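To: Foltoro workshop list
Date: March 11, 2026
Subject: Re: Desktop strip-down, unit 631

Members are asked to label parts on removal.

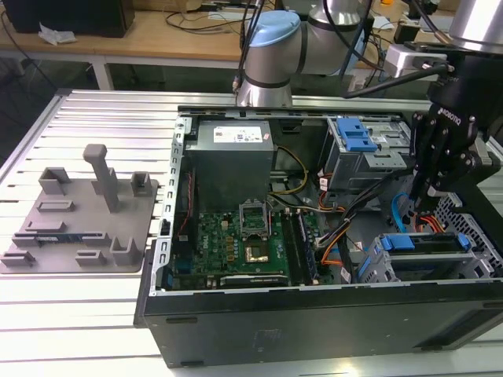 Unit 631, cover off, processor bracket raised

> Does the blue latch belong to the drive cage?
> Erer branch

It does. Please return it with the cage.
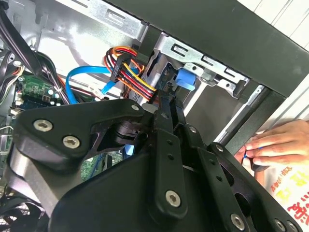 Cables

Power and data leads are to be bagged separately,
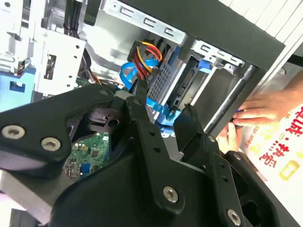 and the bags marked 1434. Memory modules go in the Predeo trays, 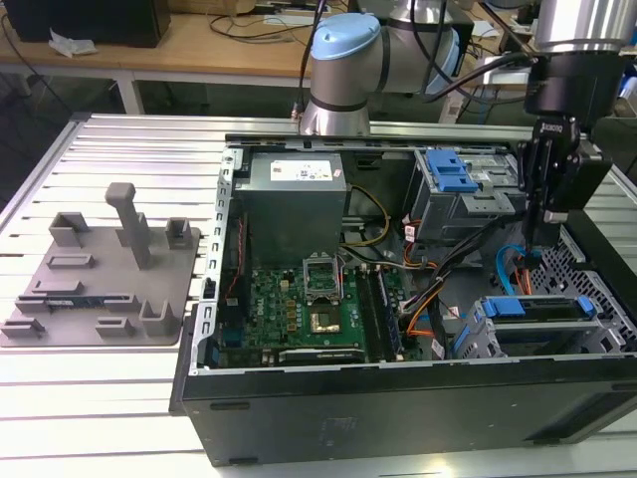 which remain in the storeroom.

Foltoro Secretariat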